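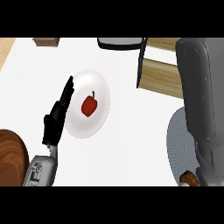 Zarei wanted to know why we'd bother with 2000 sim episodes if the real arms are sitting down the hall, and wouldn't 2 good afternoons of teleop get us further? Fair question, came up last year too. Short version: maybe, for one task. Longer version is most of today.

Notes, week 4 – collecting demos

What we mean by an example
One episode = one try, reset to finish. Camera views, joint positions, gripper command, text instruction, all on the same clock. If the clock drifts the episode is junk, doesn't matter how nice the motion looks.

Sim vs. real
Sim is cheap to reset, and you get the true object pose for free. Real gives you friction, cables, bad lighting, tired operators. The pepper-and-plate task is the one in the lab sheet. Easy to say, annoying to grip – lobes are uneven, fingers are thin, and the plate rim is right there in the way. Coming in from the side of the plate is fine but watch your wrist angle.

Two arms are in the model even when the task needs one. Log both. Idle arm still goes in the action vector, hold its pose, dont drop the columns. Kamran's group dropped them last time and had to recollect everything.

Variation
Change start pose of the object, start pose of the arm, lighting, table clutter. Not all at once at first. Biggest mistake in the December set: operators put the object back in the same spot out of habit. The policy learned the spot. Looked great until somebody moved the plate.

The numbers from that set, for the homework: 2714 episodes collected, 612 thrown out. Most of the thrown out ones were bad sync, not bad grasps.

Failures
Keep them. Label them. A slip followed by a regrasp is worth more than another clean pick, as long as it ends in success. Full failures go in a seperate folder, we use them for the success classifier in week 7.

Operator stuff
– Move slow near contact, normal speed otherwise
– No pausing mid-air to think. Pauses get copied
– Pick one approach side per session and write it down
– Stop recording after the arm has backed off, not at the release

Azimi asked about mixing operators. Yes, mix, but tag each episode with who drove. Styles differ a lot and you'll want to split on it later.

For next time
Each pair turns in 40 episodes plus the log sheet. Norton server, folder with both last names. Check that your files open before uploading. Soltani has the reset script if yours hangs, ask before 5 pm. Read the replay section of the lab sheet, we start there.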